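Planex Meeting Table, Light Wood Finish
Furniture review, Clurkbridge Office Purchasing Guide
October 19, 2019

The Planex is a mid-priced table sold for meeting rooms, classrooms and shared work areas. It was reviewed over 9 weeks in a building where rooms change use several times a day, and where tables must be wiped down often and moved when needed.

Delivery and assembly. The table arrives in two cartons. The legs attach with bolts and a supplied hex key, and assembly by two people took less than an hour. The printed instructions are clear, although the leg brace is drawn the wrong way around in the fourth step. The supplier, Hnatiuk, has confirmed that a corrected sheet is included with orders placed after September.

Stability. On a level floor the table does not rock. On carpet, the adjustable feet had to be extended almost fully on one side. Leaning on a corner produces slight movement, less than was noted with the Clumach table reviewed previously. With an evenly spread load of 97 pounds, no bending of the top was measured.

Surface. The finish resists pen marks and coffee rings if these are wiped away the same day. Permanent marker required alcohol and left a faint shadow. Under ceiling lights the top reflects more than expected, and staff seated opposite a window asked for blinds to be lowered. Buyers who plan to use the table for screen work should request a sample first.
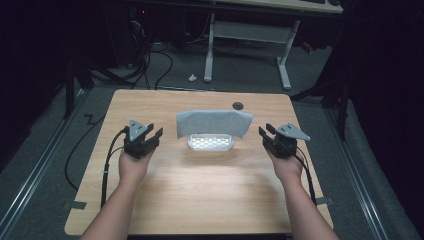
Light wood-grain top with a cable opening near the back edge.

Cable opening. One round opening is provided. It accepts a standard power plug only when the plug is turned at an angle. No cover is supplied, and small items such as paper clips do fall through.

Cost and warranty. An order of 9 tables, with delivery, came to about $3,000. The warranty covers the frame for five years and the top for two. Damage from heat is excluded.

Rating: four out of five. Recommended for general meeting use. Not recommended for rooms with strong direct light unless blinds are fitted. Replacement feet may be ordered separately from Hnatiuk.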